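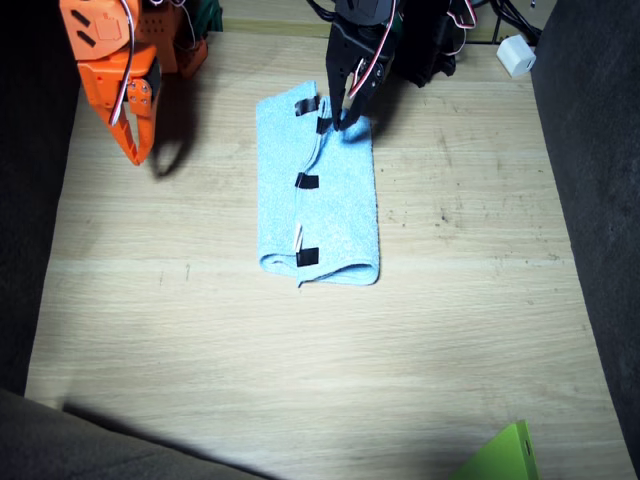

A customer comment asks if the Sala box will also hold a book that is already in a slipcase, and if the lid will then still close flat. Yes, it will, but please measure the slipcase and not the book. Write the word "slipcase" in the order note, so that we cut the inner tray without the thumb notch.

Sala Clamshell Box for Collectible Books
Made to measure by Kirnurent, bookbinding workshop in Prukby
Item: Sala, single volume, cloth covered
Price: $109
In stock: made to order

Description

The Sala is a drop-spine box, in the book trade also called a clamshell or a Solander box. It consists of two trays, one a little smaller than the other, which are joined to a covered case. When the box is closed, the larger tray goes over the smaller one and the book is enclosed on all sides. When it is opened, both trays lie flat on the desk and the book can be lifted out without pulling it by the head of the spine.

We developed this model for first editions of the twentieth century with their original dust jackets. Such jackets suffer mostly from light on the spine and from rubbing against the neighbor on the shelf. A slipcase leaves the spine open to the light, and each time the book goes in and out, the jacket is rubbed again. With the Sala the book is put down into the tray and the walls do not slide over the paper.

The box is made by hand from acid-free gray board and is covered outside with book cloth. The trays are lined with smooth cotton paper. For the adhesive we use wheat starch paste for the linings and a neutral white glue for the joints. There are no magnets and no metal parts in the standard box.

Specifications

Weight of a standard octavo box: 795 g, empty
Thickness of the walls added to the book: 5 mm on each side
Minimum thickness of the book: 20 mm (for thinner books see below)
Maximum height of the book: please ask us
Cloth colors: black, dark green, wine red, natural linen
Lining: off-white
Label: leather or paper, on the spine
Closing: by the fit of the trays, without ties

How to measure

Lay the book closed on a table, front cover up, with the dust jacket on it and also with the plastic cover, if you keep the jacket in one. Do not press on the book. Place a hard, straight card against each side and measure between the cards. We need the height, the width and the thickness, all in millimeters. For the thickness please take three measures: at the spine, in the middle and at the fore edge. Older books are often thicker on one side, and we make the tray for the largest value.

Please do not add anything to your measures. We add the necessary space in the workshop. If you add also, the book will be moving inside the box, and this is worse for the corners than a tight fit.

If you are not sure, send us the measures two times, taken at different moments. When the two sets do not agree, we will write to you before the board is cut.

Thin books and pamphlets

For books of poetry, signed pamphlets and single issues of magazines that are thinner than the minimum, we build a raised bed into the smaller tray. The outside of the box then has enough spine for a label and it stands safely on the shelf. The raised bed is included in the price. Letters, receipts or a signed card which belong to the book can be placed in a flat folder under the bed. The folder, named Tukden, is ordered separately and it must be ordered together with the box, as it cannot be put in later.

Label text

You may give us up to three lines for the spine: normally the author, the title and the year or the place. We set the text exactly as you write it, also with old spelling and with capital letters where you put them. So please read your text again before you send it. We do not send a proof for paper labels. For leather labels a proof comes by e-mail and the work starts after your answer.

Many collectors prefer not to write "signed" or "first edition" on the spine. This is your choice and has no influence on the price.

Delivery

The making takes five weeks from the day when we have your measures and the payment. In November and December it takes longer. The box is sent in a double carton. You do not need to send us your book, and we ask you not to do so without an agreement, as our insurance does not cover books that arrive without notice.

After you receive it

New boxes have a light smell of paste. Leave the box open in a dry room overnight before you put the book inside. The fit may feel firm in the first weeks. Press the lid with the flat hand in the middle and not at the corners. Dust can be removed from the cloth with a soft dry brush. Water will leave a mark on the cloth, especially on the natural linen.

Returns

The box is made for one book, so it cannot be returned for the reason of a changed mind. If it does not fit and the measures on your order are correct, we make a new one and we pay the postage both ways. If the measures were wrong, we make the second box for half the price.

Related items

Tukden folder for loose papers, cotton paper, same lining as Sala
Sala Double, two volumes side by side with a divider
Sala Quarter Leather, spine in goatskin, price on request
Cloth sample card, free of charge with the first order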